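What your microwave can do besides reheat coffee

Our October cooking swap filled up fast, and the theme this time was small kitchens. If you've got one outlet and one square of counter, you can still eat really well!

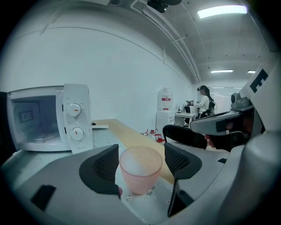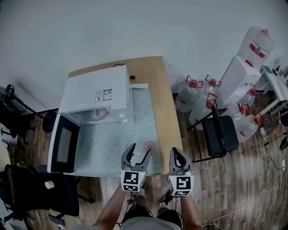
White microwave, two views

FOOD & HOME

Elba Montecinos brought the dish everyone asked about, a mug of polenta with corn and sharp cheese (seconds were gone before I got there). She stirs it every 2 minutes and lets it sit, covered with a plate, until it stops bubbling. She cooks at 700 watts, so go a bit shorter if yours runs stronger.

I loved the poached pears too – two pears, a splash of apple juice, a cinnamon stick, lid on loosely. The Kwon family sent in their steamed egg custard, silky and salty and so good over rice, and I've already made it twice this week.

We have nine recipes typed up so far, and they'll go in the Trirnalska Street pantry binder next to the soups. Got one of your own? Drop it in the box by the front desk before noon. Next month is beans, and I can't wait!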